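Carholm Wrist-Camera Gripper Kit: Product Details and Planning Notes
Sold and serviced by Halvorsen 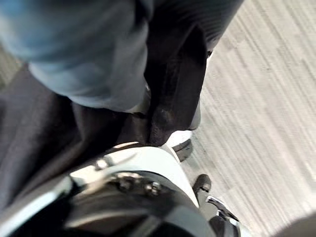
Wrist camera view, gripper close to a person's clothing and shoe.

Search products, parts, manuals Go

The Carholm kit is a two-finger gripper with a small camera mounted at the wrist. It is meant for buyers who already own an arm and want to add close-range handling in rooms where people sit, walk and work. It is sold as a complete kit or as a gripper body without the camera.

What you get

Gripper body with housing panels fitted
2 fingers
Wrist camera with bracket and cable
Adapter plate for the arm
Screw set and hex keys
Printed setup guide

The adapter plate has to match your arm. Give us the arm's make and model when you ask for a quote and we will confirm the plate before the order goes through. Plates that have been drilled or marked can't be returned.

Working near people

Read this section before you set a budget. The wrist camera looks past the fingers at whatever is close, and at short range a trouser leg or a shoe can fill a large part of the view. Fast arm moves blur the floor and anything else in the background. Buyers who need sharp pictures during travel should plan for slower moves or a second, fixed camera.

The kit is not a safety device. Speed limits, stop buttons and any floor marking belong to the full installation, and the cost of a site risk review should be in your plan from the start. Signe Backlund in our applications group can send the checklist we use with new customers. It runs to 7 pages and asks for a floor plan, so have one ready.

Budgeting

Most first orders with one set of spare fingers, an adapter plate and setup help come to over $3000. The arm, the computer and the site review are separate. Finger pads are a wear item and should go on a yearly supplies line. If your purchasing rules split equipment from services, ask for two quotes. We can't split an invoice after it has been issued.

A service plan is optional. It covers one inspection a year, replacement of worn fasteners, and a camera check. Cracked housing panels are billed at the parts price.

Lead time

Stock kits ship in 7 working days. Orders with a custom adapter plate take longer, and the date will be on your quote. Our shop closes for inventory in June, so orders that need to arrive before then should be placed early in the spring. Orders received after 3 p.m. are entered the next working day.

Fit with other equipment

The kit works with the Drisar control box and with the Cloltness mobile base. On the Cloltness base, allow for the extra cable length and check that the fingers clear the floor at the lowest arm position. Older Drisar boxes need a firmware update, available at no charge from the downloads page.

Quotes and questions

Send quote requests to Eirini Zacharopoulos in sales. Include the arm model, the number of kits, the shipping address, and the name of the person who will sign for delivery. For parts, quote item 71 for finger pads. Phone support opens at 8 a.m. on Monday.

This site uses cookies to remember your quote list and measure visits. Accept Manage settings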